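The new Corura album is finally on its way!!

Okay, so I have been sitting on this since last month and my wife is sick of hearing me hum it. Corura are putting out their second album in August, it's called Gandholm, and I got to hear four of the songs at the Quezada hall before the regular set. Four! I would have been happy with one.

If you weren't reading this blog back when I wrote up their first record (that post is still my most visited, 3145 views as of this morning, thank you all), Corura is Domingo Montecinos on vocals and guitar, Gisela Mansilla on accordion and harmony, Damián Lagos on bass, and Mawuli Bawa on drums and pretty much anything else you can hit with a stick. They started out playing weddings, and you can still hear it. Even the slow songs make people want to push the chairs back.

So, the songs. The opener is called "Jundmont" and it starts with Gisela all by herself, a long low accordion line, and then Mawuli comes in on the hand drum so quietly that I wasn't sure he was playing yet. By the second chorus the whole band is singing. I had goosebumps and I don't care who knows it.

"Sixty-Six Steps" is the fast one. Domingo told us from the stage that it's named for the stairs up to his grandmother's apartment, and yes, he really did count them (66, he made his cousins check). It has a key change near the end that I did not see coming at all. This is going to be the one everybody asks for at parties, mark my words.

Then there's a waltz with no title yet. They called it "the waltz." Damián takes the lead vocal for the first time, and where has he been hiding that voice?? It's deep and a little rough and he holds back right up to the last verse. The fourth one is an old folk tune with new words, and Nicanor Bustos came up as a guest to play the fiddle part. Some of you will remember him from the holiday show, the one where the power went out and he just kept going in the dark.

I caught Gisela by the coat rack afterward and asked how many songs will be on the finished album. She said they recorded a whole pile and are still arguing over the order, and Domingo wants the waltz last and she wants it in the middle. I'm with Gisela on this one. Put it in the middle so we have time to recover!

The release show will be at Quezada too, doors at 7 pm. There will be 100 signed copies at the table by the entrance and after that you get a regular one, so come early if you care about that kind of thing. I do, very much, so please leave one for me. Kids are welcome, and they're setting up the side room for dancing again.

I'll post the song list as soon as the band gives me the okay. Nicanor has also promised me a short interview about his own fiddle record, so if you have questions for him, put them in the comments and I'll bring the good ones along.

4 comments
66 shares

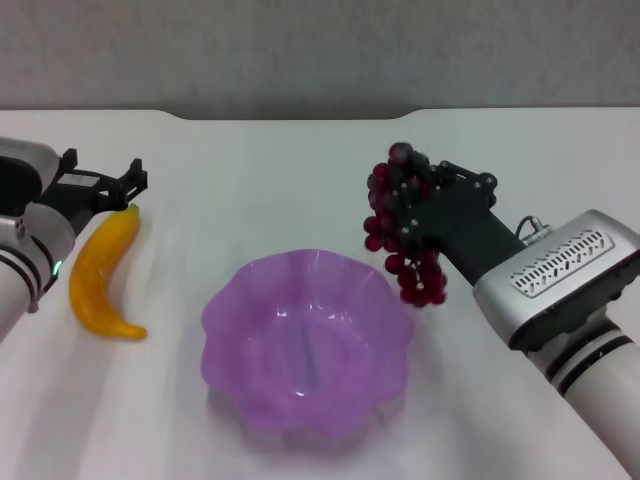 White tabletop, gray wall, green light on at the left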